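자주 묻는 질문: 부품 분류 작업 자동화 안내

Vorkerik 조립동 직원 여러분께
작성일: 9/28/20

이 페이지는 Tetora 로봇 도입에 대하여 직원 여러분이 보내 주신 질문을 모은 것입니다. 한국어는 저의 모국어가 아니므로, 표현이 분명하지 않은 곳이 있으면 알려 주시기 바랍니다. 고치겠습니다.

로봇은 어떤 일을 맡습니까?
부품 상자를 작업대로 옮기는 일과, 상자 안의 포장재를 꺼내는 일입니다. 지금 등록된 부품은 791종이고, 모두 로봇이 다루는 것은 아닙니다. 작은 나사와 유리 부품은 계속 사람이 다룹니다.

제 일자리가 없어집니까?
아닙니다. 분류 담당 여섯 명은 모두 같은 부서에 남습니다. 다만 일의 내용은 달라집니다. 상자를 드는 시간은 줄어들고, 검사와 기록을 하는 시간은 늘어납니다. 급여 등급은 변하지 않습니다.

로봇과 같은 공간에서 일해야 합니까?
네, 같은 방을 사용합니다. 부품 선반과 책상은 옮기지 않았습니다. 로봇이 움직이는 동안에는 작업대 위로 손을 넣지 마십시오. 상자를 바꾸어야 할 때에는 먼저 정지 버튼을 누르고, 두 팔이 모두 멈춘 것을 확인하여 주십시오.
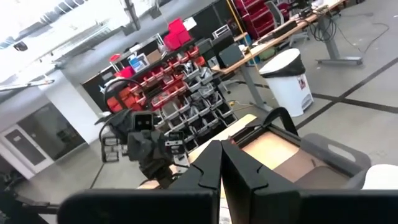
작업대의 회색 상자와 로봇의 두 팔. 왼쪽 뒤는 부품 선반.

상자 안에 종이나 골판지가 남아 있으면 어떻게 합니까?
그대로 두셔도 됩니다. 로봇이 꺼내지 못하면 화면에 알림이 나옵니다. 그때 담당자가 로봇을 정지한 다음에 손으로 꺼내고, Orkus 프로그램에 기록합니다.

교육은 언제 받습니까?
교육은 네 시간이며 근무 시간 안에 합니다. 첫 교육에 참석하지 못한 분은 2월에 다시 신청할 수 있습니다. 교육 자료는 Cao 게시판에 있습니다. 다른 언어의 자료가 필요한 분은 신청서에 적어 주십시오.

로봇의 카메라가 직원을 감시합니까?
카메라 영상은 로봇의 동작을 위하여 사용합니다. 근무 평가에는 사용하지 않습니다. 이 내용은 직원 대표와 맺은 합의서 제6조에 있습니다.

로봇이 저보다 느린데 왜 사용합니까?
이 질문을 여러 분이 하셨습니다. 맞습니다, 아직 숙련된 직원보다 느립니다. 허리와 어깨의 부담을 줄이는 것이 첫째 목적이며, 속도 목표는 아직 정하지 않았습니다. 시험 운전은 상자 2000개를 처리할 때까지 계속하고, 그 후에 결과를 이 페이지에 올리겠습니다.

로봇이 물건을 떨어뜨리면 제 책임입니까?
아닙니다. 정지 버튼을 누르고 Orkus에 시간과 부품 번호만 적어 주십시오. 떨어진 부품은 다시 사용하지 말고 검사 담당에게 전달하여 주십시오.

여기에 없는 질문은 어디에 보냅니까?
Cao 게시판의 "자동화 질문" 항목에 써 주십시오. 이름을 쓰지 않아도 됩니다.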